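Bindano hand gripper kit, four stars from our robotics club

Posted 2022-12-06

So we finally bought the Bindano kit! I help run an after-school robotics club with Dineo Hlongwane, 19 kids on a good week, and we'd been getting by with an older Sirkico set that lost a finger in February. The kit cost us 70 dollars with the club discount, and I'd pay it again.

Assembly took our group two sessions. The instructions are fine until step 17, where the drawing is flipped left to right (watch out for that one), and three kids built the same bracket backwards before Otis Bellamy spotted it. The threaded inserts are brass, go in straight and hold on tight. I can't say that about the Sirkico, where we stripped a screw hole every other week.

What I love is how it feels in the hand. You squeeze, the fingers close evenly, and even our youngest kids had the hang of it in a few minutes. Kofi picked up a grape with it and was unbearable for the rest of the afternoon.

My gripes: the fingertips are slick, so anything glossy wants to slide out, and the matte finish marks up fast. Ours has been through one club term and looks older than that. The blunt tips are also hard to line up on small parts. Sizwe wants to glue rubber on them and I'm going to let him.

We're using it for the sorting challenge now, and the camo boxes are the kids' favorite targets by a mile.

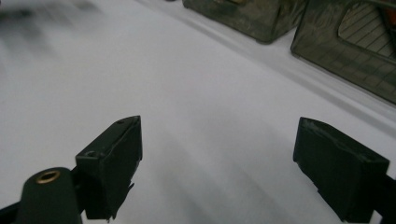
Fingers open, two camo boxes at the back. Note the scuffs!

Spare fingers are sold in pairs under part number 3401. Get a set when you order, the shipping on them alone is silly. One star off for step 17 and the slippery tips.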